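4.2 Panel-handling cell in the Mudotine package

The second product under review is Mudotine, a simulation package sold by Skov for planning robot work on small electrical assemblies. It is supplied as a base licence with add-on cells, each made up of a work surface, one or more arms and a set of parts. We tested the control panel cell, as panel wiring and relay replacement are the tasks most often named by the workshops in our Murnevbridge survey. The licence was bought at list price and the supplier had no part in the tests.

The panel model is treated by the physics engine as a set of separate bodies joined by fixed or breakable links. A relay module can therefore be pulled from its socket once a set force is passed, while the mounting plate stays in place. The ducts are rigid. Wires are drawn as thin curved solids and take no part in contact unless the user turns this on, which slowed the simulation too much for our purposes. All results in this section were obtained with wire contact off.

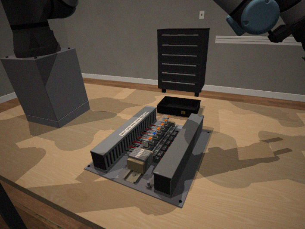

Figure 3. Control panel cell as rendered in Mudotine. Relay-like modules stand in a row between two grey wiring ducts; a black tray lies beyond the rear of the plate.

Two features of the layout matter for grasp planning. First, the modules sit between long parallel ducts, so the gripper must come in from above with its fingers clear of both covers. Secondly, the thin red and black wires run from the slots of the left duct to the modules and take up part of the space on that side. A planner that ignores them will return paths that could not be used on a real panel. We marked the wire region as a keep-out volume by hand, as the package has no tool for this.

The coloured tabs on the module tops, orange in all but one case, were used as targets for the vision test. In this test the planner was asked to find the blue tab and place the gripper above its module. We ran 500 trials with the lighting direction changed at random between trials. The tab was missed in 19 trials. In most of these a shadow from an arm fell across the row. The small printing on the duct label could not be read at the default texture setting, so the package in its present form is of little use for testing label reading.

Each trial was stopped after 60 seconds if no valid path had been found. The same limit was applied to the Jiltarberg kit in Section 4.3, where the panel is a physical one and the lighting could be changed only by hand.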